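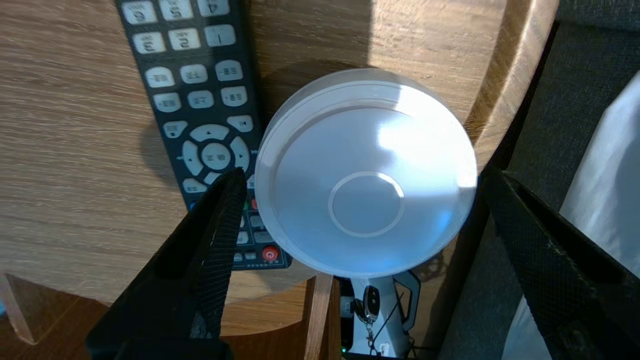 ## July, arm on the round table, second setup

Wrist camera works again. I changed the USB cable for the shorter one from Khoury and the picture does not freeze any more. The exposure is still on automatic, and with the sun on the wood it changes brightness every time the arm turns. I want to fix it by hand in the config file, but first I must find a value that is good for both the bright side and the shade.

The fingers are the third print. The woven grip tape from the second print was better for smooth plastic, but it came off at the tips. Now I glue it with contact cement and leave it overnight under a clamp.

Joint 2 limits:

- old: 988 to 3300
- new: 998 to 3300

The lower stop was too near the bracket. Ten counts is a small change, but the clicking noise at the end of the travel is gone.

For the head camera I keep the telephone and the wall plate in view, because they do not move and I can compare the calibration between sessions. The height is good. The tilt is maybe two degrees too low. 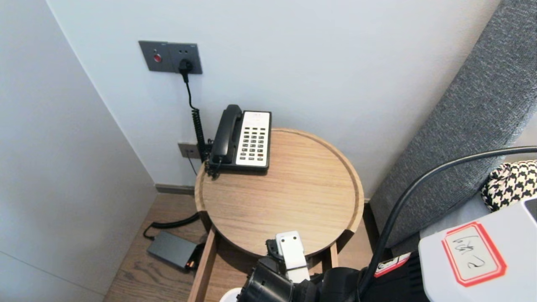 Adaeze Odukoya wrote under my last entry that I should stop changing the limits and the camera in the same evening, or we will never know which one made the difference. In her opinion the drift comes from the clamp of the base, and she wants me to put a mark on the shelf with a pencil and check it after each run. She is right about the first thing. About the clamp I am not sure, but I will make the mark.

Next job was the remote control. I teach the grasp by hand, then play it back at half speed. Grip force is at the middle setting – higher than this and the finger motor gets warm in a few minutes.

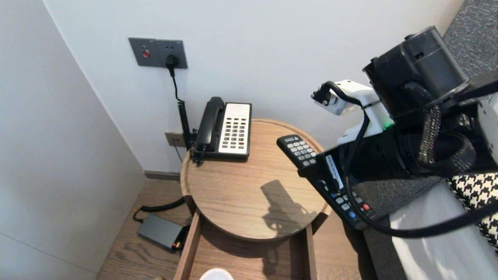
The cable bundle needs more slack at the elbow. With the arm far out over the table the braided sleeve pulls on the bracket, and I think this also turns the sensor a little. I will move the cable tie one link back and print the bracket again with a thicker foot. Nkrumah Agbenyega has the Haso file with the rounded corners, I must ask him for it.

Closing test after the remote: fingers shut, wrist pointing down, looking for the gap between the tips.

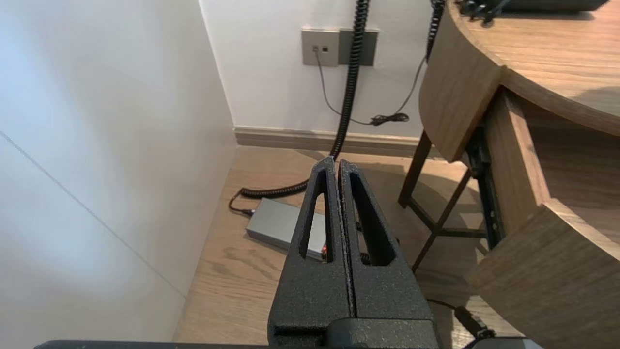
Zero position of the gripper is saved in the file "pusville_left". Do not overwrite it with the old one, the names are almost the same.

To do:

- fixed exposure for wrist camera
- pencil mark at the base clamp
- longer loop at the elbow
- order two more finger screws, M3, the short ones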